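Getting Your Careck Slow Cooker Ready for Its First Stew

Section 2: First Use

Okay, you've got it out of the box and you've found a spot for it on the counter. I wrote this part of the guide after cooking with the Careck all through May, so these are the steps I follow in my own kitchen.

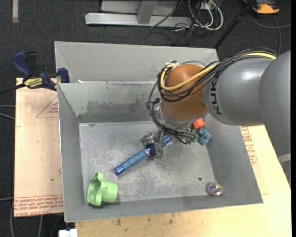
Before any food goes in, you need to run it once with plain water. I know, I wanted to skip it too (I had a pork shoulder waiting!), but the heating band has a light factory coating on it and it smells a bit like a new car the first time it warms up. You don't want that anywhere near your dinner.

The water run

1. Wash the crock and the glass lid in warm, soapy water. Rinse and dry them well, especially the underside of the crock.

2. Wipe the inside of the base with a damp cloth. Don't put the base in the sink, ever.

3. Set the crock in the base and pour in 1000 ml of cool water. There's a line inside the crock that marks this, but it's faint, so use a measuring jug the first time.

4. Put the lid on, plug in, and turn the dial to High. Leave it for two hours with a window open.

5. Turn the dial to Off, unplug, and let everything cool before you lift the crock out. Pour the water away and dry the crock again.

Note: A little smoke in the first few minutes is fine. If it's still smoking at the end of the run, unplug it and call the store.

CAUTION: The outside of the base gets hot on High, a lot hotter than my old one did. Keep the cord tucked behind it and use both oven mitts.

Your first stew

I always tell people to start with beef and barley, it's very forgiving.

1. Cut the beef into chunks and brown them in a skillet with a spoonful of oil. You can skip the browning, but the gravy comes out pale and I think it tastes flat.

2. Put carrots, onions and potatoes in the bottom of the crock. They take longer than the meat does, so they want to be down near the heat.

3. Add the beef, a handful of barley, a bay leaf, salt and pepper, then enough stock to just cover everything.

4. Put the lid on and cook on Low for 8 hours, or High for 5.

5. Fish out the bay leaf and taste for salt before serving.

Note: Leave the lid alone! Every peek lets the heat out and the Careck is slow to get it back. My friend Anju Kushwaha lifts hers constantly and then texts me to ask why the potatoes are hard.

CAUTION: Never put frozen meat straight into the crock. Thaw it in the fridge overnight first. And don't set a hot crock on a cold stone counter, or it may crack. I use a folded dish towel.

If you're making a half batch, start checking on it an hour early. Beans are a different story (dried kidney beans have to be boiled on the stove first), so please read Section 5 before you try chili.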